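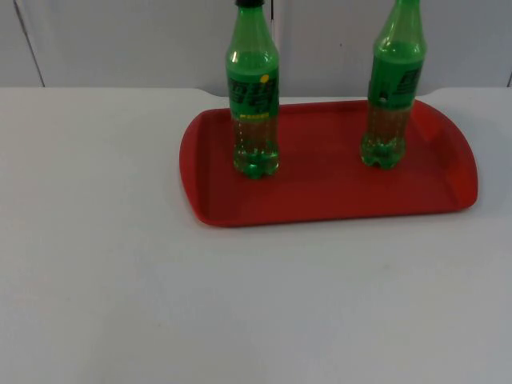

Brandbridge has a plan for the hole in its middle

Brandbridge has finally been shown what might become of the bus yard, the seven acres of cracked asphalt between Main Street and the river that successive city administrations have described as an opportunity. The scheme, drawn up by the architecture and planning firm Skevach, was unveiled in March to a full house at the public library, where the coffee ran out before the slides did.

The proposal would put up to 700 homes on the site, along with a new street running from the courthouse steps straight to the water. Residents may be surprised to learn there is water. The river has been hidden behind the bus garage and its retaining wall for so long that the city's own walking map shows it as a thin gray line with no label.

Skevach calls the new street the Spine. It would be closed to through traffic, lined with shops at ground level and planted with two rows of honey locust. Buses would move to a covered interchange beside the rail station, so that passengers changing from one to the other would no longer need to cross four lanes of Colombo Avenue at a light that allows them just enough time to reach the median and think about their choices.

Colombo Avenue is the sticking point. The road was widened in the great age of widening roads, and it now separates downtown from the station, the station from the river, and the farmers market from anybody who might want a tomato. Skevach wants to take it down to two lanes between the bridge and the station. The county, which owns the road, has said it will study the idea. The county has studied it before, and the earlier report recommended a study.
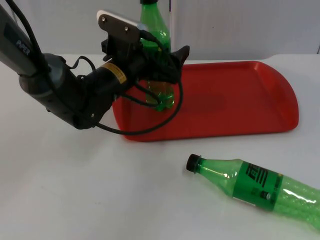 The buildings themselves are on the modest side. Most are four and five stories, faced in a buff brick meant to match the old grain exchange, with a single taller block at the river end. That block drew most of the questions at the library. One man asked whether it would cast a shadow on his boat. The architects took down the location of the boat.

"We're trying to put back streets that were here before the garage was," said Myfanwy Jarman, who leads the project for Skevach. "You can see them on the old fire insurance maps. They had names and everything."

Parking took up the second hour. The draft provides 202 public spaces in a deck tucked behind the interchange, fewer than the yard's fenced overflow lot holds now. Merchants on Main Street say that is too few. The downtown bicycle group says it is far too many, and the two sides left by the same door without speaking. Jarman said the figure could still move, though she didn't say in which direction.

There was less argument over the garage. The repair shed with its sawtooth roof will stay and be turned into a covered market hall, a decision that pleased the preservation society, which had come with a slide show of its own and gave it anyway. The rest of the complex, including the retaining wall, will come down in the first phase. So will the clock over the dispatch office, which has been telling Brandbridge it is ten past four for as long as most people can remember.

The money is less settled than the brick. The city expects to pay for the street and the interchange and to sell the housing plots one at a time, starting at the station end. No builder has been named. The planning board takes up the draft next month, and written comments can be left at the city clerk's office, which is across Colombo Avenue. Allow extra time.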